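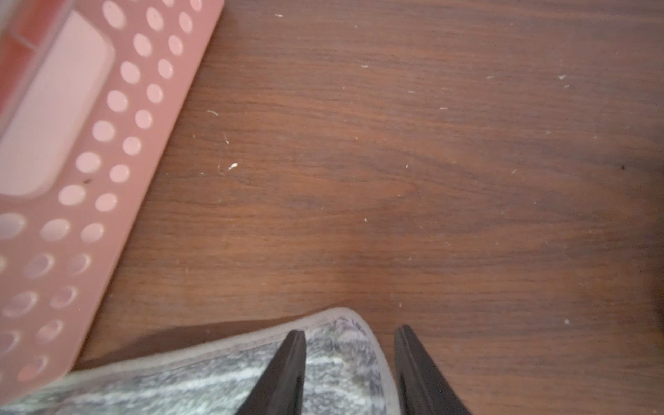
Wrist cam view, fingers open over the corner of the cloth.

So my arm kept stalling every time it went for a cloth on the floor. It'd come down nicely, start to close, then the wrist motor would fault and the whole thing would sag. It took me most of a Monday to sort out, so I'll save you the bother.

First, kill the power at the wall before you put your hands anywhere near the fingers. Mine came back to life once while I was poking at it and I got a decent pinch!

Next, check your floor height. I'd set mine on the workbench and never redone it, so the arm thought the floor was 8 mm lower than it is and was trying to push through the boards. Jog down slowly until a sheet of paper just drags under the tips, then save that as zero.

Then drop the wrist torque limit. I had it at 700 (silly, I know) and brought it back to 80 for the approach, then let it go up again for the lift.

Last thing, run 12 slow grabs with your hand on the stop button. If the wrist faults again, look for a chafed cable at the elbow, that was my other problem back in April.

Comments

Siu-ming Chuang: Same fault here, it was the floor height. Cheers!

Cormac Ó Conaill: Does the torque change need a reboot? Mine ignored it.

Sarla Prajapati: @Cormac yes, power it right off and on again. A soft restart didn't do it for me.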